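Silvia Tichý
March 6, 2026

1/ Notes on folding heavy knits for a shallow drawer. I moved to a 12 cm drawer front last July and my old fold no longer cleared the runner. Thread.

2/ Work on the bed. A table is fine for shirts, but a sweater with long sleeves needs more width than mine has. Pull the bed cover tight first. Wrinkles underneath transfer to the fold lines.

3/ Check the neck before anything else. Turn the top edge over and look at the label side. If the inside of the collar is twisted, every later fold inherits the twist.

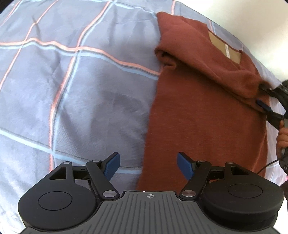

Rust-brown knit on the plaid cover, top turned over, tan label showing.

4/ Lay it front up, neckline at the top, sleeves straight out to the sides. A plaid cover is useful for this. I line up the shoulders with one stripe and ignore the stripes near the edge of the mattress, which never run true on mine.
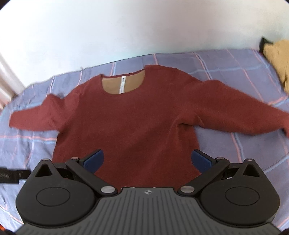
5/ Sleeves. Fold each one across the body at the shoulder seam, then double it back so the cuff points at the hem. Do not cross the two sleeves at the center. Crossing puts four layers in one spot and that spot sets the height of the whole stack.

6/ Sides in by a quarter of the width each. Then thirds from the hem up. Press the air out with a flat forearm, no knuckles.

7/ Weight matters more than size. Anything up to 700 g takes the fold in thirds. Over that I fold in half and store it flat on the shelf. I weigh on a kitchen scale, in a bowl, tare first.

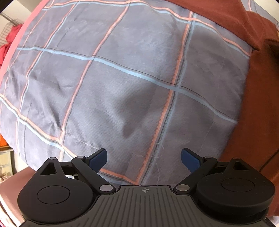 8/ The shelf has its own problem, which is wire marks. A sheet of stiff card under the bottom sweater fixes it. Eliseo Arellano suggested felt. Felt sheds onto wool, so I went back to card.

9/ Replies asked about hangers. No. Shoulders stretch, and the heavy ones drop at the hem as well.

10/ Fuzz and loose threads: remove before folding. Snip threads, don't pull them. Cotton next, different fold.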